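Distley House key and access project
Second progress report to the Wieser Fund
Prepared by Ustyna Horobets, building coordinator
Dec 28, 2025

Dear friends at the fund,

I promised you a report before the year was out, and I am just squeaking in under the wire. Thank you for your patience, and thank you again for saying yes to a proposal that was, when you come down to it, a request for money to sort out keys. I know it can't have been the most exciting thing in the pile. It has made a bigger difference to daily life in this building than almost anything else we have done since I came here, and I hope the next couple of pages will show you why.

Where we started

You may remember from the proposal that Distley House has been added to, divided up and joined back together more times than anyone has managed to write down. Every change brought new locks, and every new lock brought new keys, and the old ones went into drawers. When I moved into the office I inherited a biscuit tin, two coffee cans, a desk drawer that wouldn't open all the way and a canvas bag hanging behind the boiler room door. All of it was keys, or the things keys hang on. Some had paper labels that had faded to nothing. A few had labels that were perfectly easy to read and completely wrong.

In practice this meant that a tenant locked out of a storage room could wait most of an afternoon while I went up and down the stairs trying one key after another. The Flanirel dance group lost a whole rehearsal that way last winter, and they were very gracious about it, but I was mortified.

What we have done so far

The first step was to get everything out of its hiding places and onto one surface, which took longer than I like to admit. After that we pulled keys off their old rings, and the rings went into a pile of their own so that the good ones could be used again. Split rings are hard on the fingernails, as anyone who has ever changed one will tell you, and they have a way of hooking onto each other the moment you turn your back. I bought plenty of new ones out of the supplies line, but it seemed wasteful to throw out rings that still closed properly.

The second step was matching. Each key was tried in its lock, and if it turned, it got a fresh colored plastic tag on a ring before it was allowed anywhere near the others. If it turned nothing at all after two tries on two separate visits, it went into a box marked "unknown." I was strict about that second visit, having been fooled by a stiff lock in the east corridor that simply wanted a little graphite.
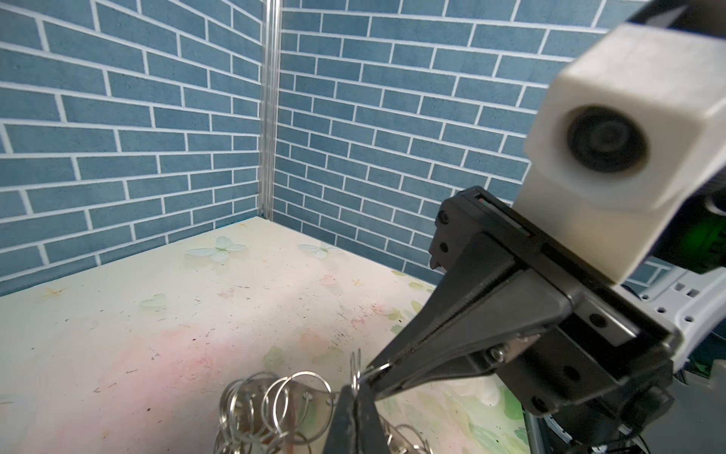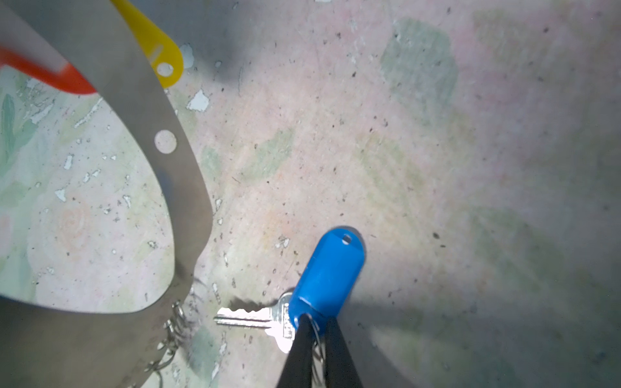
Split rings in a pile, and a key on its ring with a blue tag.

The tags are the part people comment on. I had planned on a number system only, with a master list in the office, and I still think the list matters most in the long run. But it was pointed out to me at our fall tenants' lunch (over a very good potato soup, I should add) that a person in a hurry looks for a color first and reads second. So each part of the building now has its own color, and the number comes after. The idea cost us next to nothing and I wish I'd had it myself.

The master list is kept in two forms, a binder in the office and a copy on the office computer. Each line gives the tag color, the number, the door, who may borrow the key and when it was last tried. We have also started a sign-out sheet. I won't pretend everyone loves the sign-out sheet. The first weeks were patchy, with a good many initials I couldn't make out, but it has settled down nicely and I now spend far less of my morning chasing people through the halls.

Money

We have spent $3831 to date. The largest share went to the locksmith, Penanum, for replacing worn cylinders and cutting duplicates, and they were kind enough to do the storage level and the upper landing in a single trip, which saved us a second call-out charge. Tags, rings, hooks and the wall cabinet came to $698 of the total. Receipts are in the folder I mailed to your office separately, and if one of them looks crumpled, that is the one I carried in my coat pocket for a week.

We are a touch under what I had budgeted for this stage. I would like your permission to hold the difference over for the outdoor locks, where I suspect the weather has done more harm than we can tell from looking.

What has been harder than expected

The trying of keys simply takes time. I had pictured myself strolling along with a tray, and instead it has meant working around rehearsals, classes, deliveries and one very long piano tuning. We have now matched and tagged more than 60 keys, and the unknown box is still heavier than I would like. My plan is to let Penanum look through it before we give up on anything, as they may recognize some of the older blanks.

There are also 4 doors for which we have found no key at all. Two are closets, and I am not losing sleep over those. The other two lead to the old coal passage, and we do need to be able to get in there for the pipe inspection, so those have moved to the top of the locksmith's list.

What comes next

Between now and March we hope to finish the outdoor locks, put up the second row of hooks in the cabinet and hold a short morning session for tenants on how borrowing works — there will be coffee, and I expect the coffee will do most of the persuading. I would also like to have a spare set stored off the premises, and I have written to our insurance agent to ask what they would recommend.

If any of you are passing this way in the new year, please do come in and let me show you the cabinet. I am more proud of it than is probably reasonable. In the meantime, do call the office if anything in the figures needs explaining. Mornings are best.

With warm thanks,
Ustyna Horobets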